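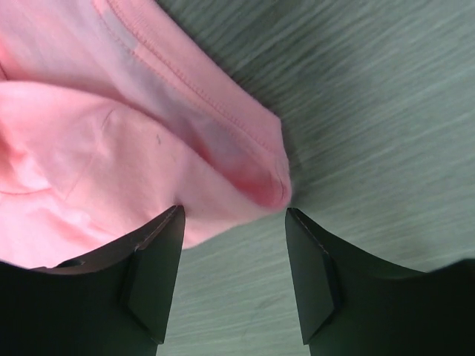

Sutrisno Goh asked, after reading the previous edition, why the speaker list must be closed before the statement of position is uploaded, and whether the order could be changed. The order can be changed now. If you work with version April 2022 or later, you may upload the statement first and close the list at any moment before the meeting opens. In older versions please keep the old order, otherwise Allent deletes the speaker names without a warning.

## Section 4: Preparing a public meeting in Allent

This section explains how to set up a public meeting at which residents speak to their elected officials about a bill or a vote. It assumes that your organization already has an account and that you are registered as an organizer. If you are only a helper, you will see the screens but the Save button stays gray.

### Before you start

Have the following ready:

- the name or number of the bill, written exactly as the legislature writes it
- the names of the officials you invite, and the district of each one
- the address of the hall and the time when the doors open
- a statement of position, as a plain text file

The statement may be empty at first. Allent accepts an empty file and shows "Position: to come" on the public page. Some groups leave it like this until the evening of the meeting, when their members have not agreed yet.

### 4.1 Creating the meeting

1. Open **Meetings** and choose **New public meeting**.
2. Enter the title. Keep it short, as it is printed on the sign-in sheet and long titles are broken in ugly places.
3. Choose the issue from the list. If the issue is missing, choose **Other** and type the bill name.
4. Enter the hall. For a hall that you have used before, type the first letters and wait – the full address will come by itself.
5. Set the status to **Draft**.
6. Press **Save**.

**Note:** A draft is visible to all organizers of your group, but not to the public and not to the invited officials.

**Caution:** Do not set the status to **Public** before the hall has confirmed. Allent sends the announcement to the full mailing list in the same minute, and it cannot be called back. The Gruvholm chapter had to send a correction in August, and many people went to the first address anyway.

### 4.2 Inviting the officials

1. In the meeting, open the **Officials** tab.
2. Press **Add by district**. Type the district name, for example Otberg, and mark the officials you want.
3. For each official, choose the form of address. Look at the official's own website if you are not sure.
4. Write the invitation. The template is a good beginning, but please replace the second paragraph with your own words. Staff members in the offices read many letters and they recognize a template.
5. Set the reply date. Allow the office at least two weeks.
6. Press **Send invitation**.

When an office replies, the status beside the name changes to one of four values: **Attending**, **Sending staff**, **Declined** or **Undeclared**. The last one is for the case when the office has answered but did not say if somebody will come. It is not the same as no answer, which is shown with an empty field.

**Note:** The status describes only the attendance. The opinion of an official about the bill is recorded in another place, under **Positions**, and it should be filled in only when there is a public statement to support it. Paste the link to the statement in the **Source** field. Do not record what somebody's assistant told you on the telephone.

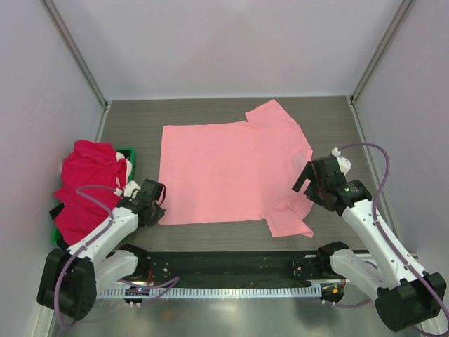
*Pink short-sleeved T-shirt, spread out flat.*

### 4.3 Opening the speaker list

1. Open the **Speakers** tab and press **Open list**.
2. Set the speaking time. The standard is three minutes for each speaker.
3. Decide if speakers must live in the district. If yes, mark **Ask for ZIP code**.
4. Decide how the order is made. **By arrival** follows the time of registration. **Mixed** takes speakers for and against the bill in turn, as long as both kinds are on the list.
5. Copy the registration link and put it in your announcement.

Speakers who register on paper at the door can be added by hand. Use **Add speaker** and mark **At the door**, so they do not receive the reminder for a meeting in which they are already sitting.

**Caution:** If you change from **By arrival** to **Mixed** when the list is already open, the numbers of all speakers change too. Each of them receives a new message. Make this change early or leave it.

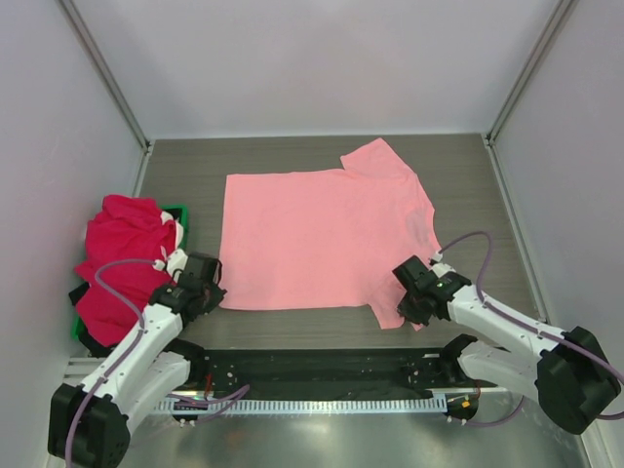

Can one person speak at two meetings on the same bill?

One registration is valid for one meeting, so the person registers again for the second meeting. Allent does not block this. If your group has its own rule about it, write the rule in the **Text for speakers** field.

### 4.4 Uploading the statement of position

1. Open the **Documents** tab and press **Upload**.
2. Choose the text file. Formatted files are accepted but the formatting is lost.
3. Under **Signed by**, enter the groups that support the statement. Every group must confirm by e-mail before its name is shown.
4. Press **Preview** and read the full text once more on the screen.
5. Press **Publish**.

A group that has not confirmed is listed for you with a yellow mark. The public does not see it. Send a reminder with the small envelope beside the name – one reminder per day is possible.

If the statement asks officials to vote in a certain way, check with your own adviser if your organization is allowed to publish it. The rules are different for different kinds of organizations and Allent cannot check them.

### 4.5 Connecting the Vidal timer

The Vidal timer shows the remaining speaking time on a second screen in the hall. It is optional.

1. Connect the second screen to the computer and wait until the picture is stable.
2. In the meeting, press **Start timer view**.
3. Move the new window to the second screen and make it full size.
4. Test with **Run test**. The color changes to yellow and then to red, and a short tone is heard at the end.
5. If there is no tone, check the sound output of the computer first.

The chair can stop the clock with the space bar, for instance when the audience is applauding. Pressing the space bar again continues from the same second.

Corrections to this section go to Sandrine Brunet, by the **Report an error** link in the Help menu. Please give the step number and your version.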